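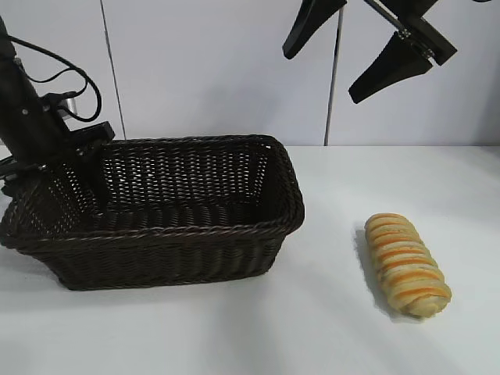

Dark brown wicker basket on the white table.

Workshop notebook, March, Flurnstead

Willow soaking trial, second batch. Very pleased with this one!

Brunello dropped off the brown willow from Nerkevik before I'd even got the kettle on. Four bolts, all the same length, and the butts are lovely and slim. I sorted 300 rods by thickness on the bench and the thin ones went straight into the long trough. Last time I soaked everything together and the fine stuff was slimy by the time the thick rods would bend, so this batch goes in by size.

Soak times so far: fine weavers four days, middling rods six, stakes eight. Water from the butt, cold, weighted down with the old slate. Then a night under the damp blanket to mellow. I tried a stake round my thumb at 8 this morning and it went the whole way without a crack. Did another two to be sure (and because it's such a nice feeling).

Base: four sticks through four, paired the first two rounds tight, then opened out into singles. I pulled too hard on the left again and it dished slightly. Brunello says leave it, a small dome helps it stand level, and he's right, it doesn't rock at all. Staked up with thirty-two, pricked up with the back of the knife, tied at the top with string.

Waling went in well. Three-rod, one full band, stepped up at the join. The step-up has always been my weak spot and this is the first one where I've had to hunt for it afterwards.

Sides are the part I'm excited about. The Turard pattern calls for French rand but I've swapped to English for half the height to see how it compares. English leans over to the right if you don't keep pushing the stakes back, and mine has started to. Need to check it against the square every few rows.

Border tomorrow. I'd like to try the one Cirillo use on their log baskets, behind two and in front of two, but I've only got the one sketch and the last three stakes are a muddle in it. Brunello, if you read this before I'm in, please draw me the finish on the next page!

Still to do: trim the butts inside, change the trough water, put the spare stakes back under the blanket, order more string.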